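# As máquinas já lavam a louça? Mais ou menos

Comecei esta página em julho, com a ideia de juntar meia dúzia de imagens e duas linhas para cada uma, e entretanto já tenho uma pasta com 2.663 ficheiros e quase nenhuma paciência para os ordenar. Por isso a galeria vai crescendo devagar -- hoje entra uma imagem só, de cozinha, e o resto fica em texto até eu me decidir.

A pergunta é sempre a mesma, e é a que me fazem nos jantares de família: então, quando é que temos um robô que arrume a casa? Eu gostava tanto de poder dizer "para o ano"! Trabalho com isto há tempo suficiente para saber que a resposta muda conforme a tarefa, a cozinha e até a hora do dia (a luz das quatro da tarde na cozinha de testes da Rasten deu cabo de uma semana inteira de ensaios, e eu ainda estou zangada com aquela janela).

O que já corre bem: levar uma coisa rígida de um sítio plano para outro sítio plano. Na loja da Narnik, o braço que repõe frascos nas prateleiras fez 57 reposições seguidas sem ninguém lhe tocar, e eu fiquei ali de pé a olhar como quem vê um filho andar de bicicleta. Depois alguém deixou uma etiqueta de preço meio descolada e acabou-se a festa.

A cozinha é outra conversa. Tudo tem curvas, tudo está encostado a qualquer coisa, e aquilo que se quer agarrar costuma tapar aquilo que se quer ver. Em simulação dá para repetir a mesma aproximação vezes sem conta, mudar um bocadinho o ângulo, voltar atrás, e por isso é lá que passo a maior parte das manhãs.

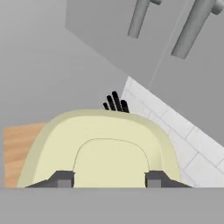

*Cozinha simulada: os dois dedos da pinça, um de cada lado, e a peça creme em arco a dominar a parte de baixo, ao centro. Ao fundo, azulejo branco.*

Gosto desta vista de perto porque mostra bem o meu problema preferido. Com uma peça tão grande à frente, o que está por trás fica aos pedaços: umas pontas pretas e arredondadas a espreitar por cima do arco, um bocado de madeira à esquerda e pouco mais. Uma pessoa inclina a cabeça e resolve o assunto. O robô precisa de outra câmara, de boa memória ou de sorte, e eu já o vi usar as três.

Nos ensaios de cozinha do mês passado fizemos séries de 20 tentativas por tarefa, com a configuração que herdámos da Haveck. Abrir gavetas correu lindamente. Pousar canecas, também, desde que a bancada estivesse desimpedida. Tirar um prato do meio de uma pilha... bem, vamos dizer que comprei pratos de plástico. Cada tentativa demorava cerca de 26 segundos, e eu ponho um prato no armário em dois, a falar ao telefone e com o gato nos pés.

Dobrar roupa fica para outra página, que isso merece desabafo próprio. Há um ensaio na lavandaria Liepiņa que quero muito mostrar (toalhas pequenas, resultados bem simpáticos) e ando a escolher as imagens.

Para quem me escreveu a perguntar se vale a pena comprar já alguma coisa: um aspirador que ande sozinho, sim, tenho um e adoro-o, mesmo quando fica preso no tapete da entrada. Um braço para a cozinha, eu esperava mais um pouco -- e digo isto com pena, que a minha loiça de ontem ainda está no lava-loiça.

As próximas imagens devem ser das prateleiras da Narnik, se eu conseguir escolher entre as noventa e tal quase iguais que lá tirei.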